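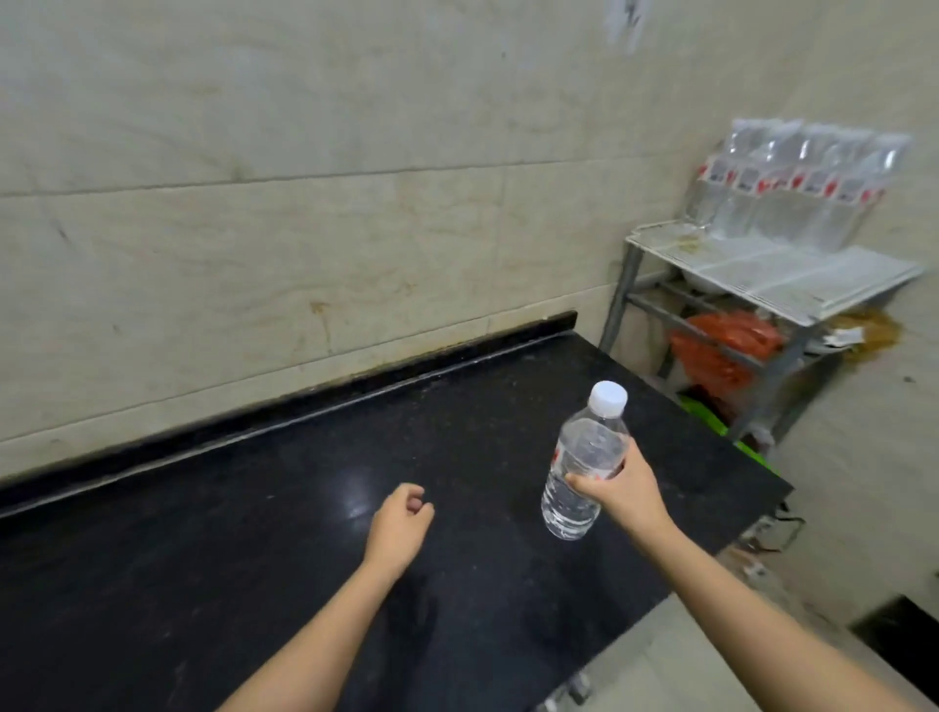 About Caltach

Caltach teaches machines to handle ordinary things, starting with the bottle of water. We work in Skuneck, above a shop, and our customers are canteens and clinics that would like drinks moved from one place to another without being worn.

We used to open this page with our mission. Visitors kept asking about the flood instead, so let's do that.

On 17th April our first arm, the Dewan, was showing a buyer how gently it could hold a bottle. A force sensor had failed and was reporting zero. The arm, told it was holding nothing, squeezed harder. Then it squeezed harder again. The cap left first. The emergency stop worked perfectly once we had moved the coat hanging over it.

The buyer dried out and did not buy.

What changed:

A sensor that reads zero for 200 milliseconds with the grip closed now stops the arm.

There are two stop buttons, and coats live in the hall.

Every new grip is worked out by a person first, bare hands, bottle and countertop, before any arm tries it.

The Adier, our current arm, has done 2000 lifts under these rules. It has stopped itself 42 times, and 7 of those were false alarms. We're still working on the 7.

The fault report is free to anyone who asks. It is slightly wrinkled.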